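November 2019

Back from Sesurcombe at gone nine, feet wet, and I still haven't eaten anything that didn't come from the machine in the foyer. I'm writing this before I talk myself into a better mood about it.

Project evening again. The arm was working, I'll give it that. Last time we spent most of the session watching Caputo restart it while the rest of us stood round with our coats on. Caputo is the name they voted for in August, when everybody was keen and the thing was still in its box. I voted for something else and have been outvoted on most matters ever since.

The task, as Elin Gethin has written it up on the whiteboard in her best handwriting: pick the push buttons up off the bench and put them away, whichever way round they happen to be lying. It sounds like a job for a toddler. I said so in the first week and got a look. I still think so, though I've more respect for toddlers now.

My doubt is about the numbers. Elin reads them out at the start like the football results. We have 265 recorded goes so far, and she wants 3000 before the college showcase, because a group at Dilard did theirs with that many and it came out well. Did it, though? All I've seen from Dilard is a video, and anyone can make a video. I asked how many goes they'd thrown away and she said she'd find out. She said that last time too.

We got through almost 98 tonight by Elin's reckoning. She counts a go when the fingers close on something, and I count it when the button ends up where it should, so we had a short and not very friendly conversation about that by the sink. She isn't wrong that a failed grab is still worth keeping. I just don't want it sitting in the same column as a good one and then turning up on a poster.

What I did learn, grudgingly, is how much the way they lie matters. A button on the bench has a fat cap at one end and a square block at the other, and no balance to speak of. Grab it by the cap and it swings. Grab it by the block and the terminal catches. The ribbed bit in the middle is the place, I'm fairly sure, and for half an hour I was allowed to steer and went for the middle every time. It felt better. I wouldn't swear it was better. I didn't have a fair comparison and I'm not going to pretend I did, even to this notebook.

I also think we're cheating with the layouts. Whoever throws the buttons down ends up nudging them apart, so they're always nicely spaced with room for the fingers. Ask it to deal with two in a heap and I'd bet my bus fare it makes a mess. I put that to the group. Somebody said "let's walk first", and there was a lot of nodding. Fine. But we've been walking since August.

Stuck in one from the gripper's own view, printed on the library's bad paper:

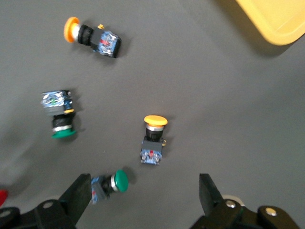
Orange two and green two, all facing different ways. Green one between the fingers.

I keep looking at that one. From up there the job seems so simple – the fingers are wide open and there's a button lying right in the gap. Then I remember the picture is flat and the button isn't, and that how far down to go is the part we argue about most. Elin thinks the program will pick up the depth from enough goes. I think it'll pick up our habits, mine included, and we'll be very pleased with it until somebody swaps the bench.

The Amari people are supposed to come and see it before Christmas. They paid for the parts, so they get sandwiches and a demonstration. I've asked that we let one of them throw the buttons down, with no tidying afterwards. Elin didn't say no. She wrote it in the corner of the whiteboard with a question mark after it, and by the time I'd got my bag the corner had been wiped to make room for the rota.

I'm down to steer again next time, first slot. I shall go for the middle and keep my own tally in the back of this book. Must also return her screwdriver, and find out if the late bus still stops at the bottom gate, as I walked the whole way down tonight in the rain for nothing.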